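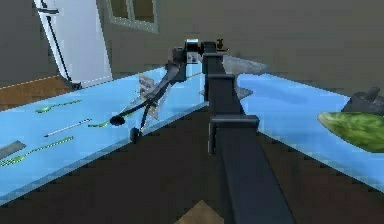
三、首次安装与设置

3.1 开箱后先做的事

先别插电。把冲煮头上的红色运输塞拔掉,水箱里的干燥剂也拿出来。Flarkham 咖啡机出厂前都做过水测,管路里残留几滴水属正常。

配件清单见说明书封底。少件找经销商,报机身底部的序列号,不要报包装箱上那个。

注意:机器放平。后面离墙留 30 毫米以上,上方不要有吊柜挡住水箱盖。

3.2 装水箱和滤芯

1. 滤芯泡冷水,125 秒以上,泡到不冒气泡为止。
2. 滤芯插到水箱底座,往下压,听到咔一声。
3. 加水到 MAX 线以下。只用冷水。
4. 水箱从后上方滑入,推到底。没推到底,缺水灯会一直闪。

滤芯型号:Vodovberg 原装,短款。长款也插得进去,但是盖子合不上,别硬压。
不装滤芯也能用,除垢就得勤一点,参见 6.2。

3.3 第一次通电

1. 插头直接插墙上插座,不要用拖线板。
2. 按电源键。两个灯交替闪,正在加热。
3. 等灯常亮。第一次会久一点。
4. 蒸汽旋钮下面放个大杯子,打开旋钮,放水到水流连续,关上。
5. 冲煮头下面也放杯子,按双杯键,空放一整杯。重复 2 次。

小心:第 4 步会喷热气,手不要放在蒸汽管下面。管子只能捏橡胶套的地方。

如果第 4 步只响不出水:关机,水箱拿下来重装一次,再开。还不行看第七章“泵空转”。空转不要超过 30 秒。

3.4 设置水硬度

出厂默认是 2 级(中等)。北方用户一般要调高。

1. 关机状态下,同时按住单杯键和蒸汽键。
2. 灯亮几个就是几级。
3. 按单杯键切换。
4. 不动它,过一会自动保存退出。

包装里有试纸,浸一下马上拿出来,甩掉水,对照背面色卡。试纸只能用一次,受潮的就不准了。

3.5 磨豆机(仅 Bandberg 套装)

单机版跳过本节。

1. 豆仓对准三角标记,顺时针拧紧。
2. 刻度先调到 19。
3. 倒豆子,盖上盖。
4. 磨一份,倒掉不要。第二份再拿来做。

出水太快就往小调,太慢往大调。一次动一格,每调一次都要先磨掉一点旧粉,不然看不出区别。
必须在磨豆机运转的时候才能往小调。停着硬拧会卡住刀盘,不在保休范围内。

油亮的深烘豆容易堵,用 Sampaio 这类中烘的省事。加糖的豆绝对不行。

3.6 做第一杯

1. 手柄先扣上去空放一次热水,预热。
2. 擦干粉碗,装粉,抹平,压实。力气平均就行,不用太大。
3. 粉碗边缘的散粉擦掉。漏水多半是这里没擦干净。
4. 手柄从左边扣入,向右拧紧。
5. 放杯子,按单杯键。

注意:出水过程中不要拧手柄!!做完等几秒泄压再取。

想改杯量:长按单杯键直到灯快闪,出到想要的量再按一下,就记住了。双杯键一样。恢复默认见 5.4。

3.7 安装完以后

保修卡填好,连同发票拍照上传到公众号,点“我的机器”。不上传的话保修按出厂日期算。
上门指导要提前约,11 月排期比较满。联系人 Everaldo Quintana,滤芯和试纸补购找 Elaine Seixas。

本章修订:2023年9月28日。3.4 节按键组合有改动,旧版印刷说明书上写的是双杯键,以本页为淮。

下一章:日常清洁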